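ok so I've been promising a thread about The Pad Incident and I finally have a minute. if you work with hand-held grippers, this one's for you. if you don't, enjoy the story of how I lost most of March to a dab of glue

some background. I work on the Larkia project, and we collect demos with hand-held grippers. you squeeze the handle, the fingers close, you pick up a sock, you put the sock down, you do it again until you dream about socks. later an arm over at the Villberg lab learns from it

the arm had been doing great on laundry. then we sent over a new batch of 200 demos, they retrained, and it got weird. it would come down over a sock, close a little too early and lift off with nothing. very confident about it too. carried its imaginary sock all the way to the basket

first theory: lighting. it's always lighting, right? we spent two days on lighting. wasn't lighting

second theory: the policy. the Villberg folks swapped in the old checkpoint and the problem went away, so everyone decided the new training run was bad. they ran it again. same ghost socks. (I was pretty smug at this point because it was clearly a software thing and I am not a software person)

reader, it was my thing

one of the finger pads on gripper 3 had slipped. the glue had gone soft and the pad had crept a few millimeters toward the tip. you could squeeze it and it felt totally normal! it still picked stuff up! but the opening width it was logging no longer matched where the rubber really was

so when I closed on a sock, the log said the fingers were wider apart than they were at the contact point. every single grab. and the model did what models do and believed us

the part that bugs me is that we had a check for this. the Gunnlaugsson calibration block, you close on it at the start of a session and compare the number. takes maybe a minute. and I did do it! in the morning! the pad was fine in the morning

by late afternoon the handle and fingers had been going for hours and the thing had drifted. when I went back through the logs you could see the closed reading wander off after roughly 60 grabs. a nice smooth slope. sitting there in a column none of us ever plotted

bedroom and laundry setup, both grippers going: 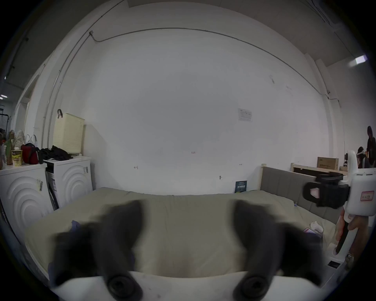 Crumpled white sock (or maybe a tissue) on the bed, washer side in the back. Pads are the round black bits at the fingertips.

what we do now: block check at the start, at lunch and at the end. if the end number is off, the whole session gets flagged and doesn't ship until somebody has gone through it. I also drew a paint pen line across each pad and finger, so if the pad moves the line breaks. costs nothing, wish I'd done it a year ago

we also switched to the screw-on pads from Rotonau. slightly bulkier, and I miss how the old ones slid under a folded towel, but they stay where you put them

the 200 bad demos are in a folder called DO NOT. Villberg asked if they could be corrected from the logs and the answer is "probably, some of them," and I have been avoiding that email

anyway if your arm starts grabbing air, go wiggle your pads before you retrain anything — both fingers, and wiggle them at the end of the day too

edit, a few people asked: no, the wrist camera didn't catch it. a few millimeters on a black pad at that distance just looks like a pad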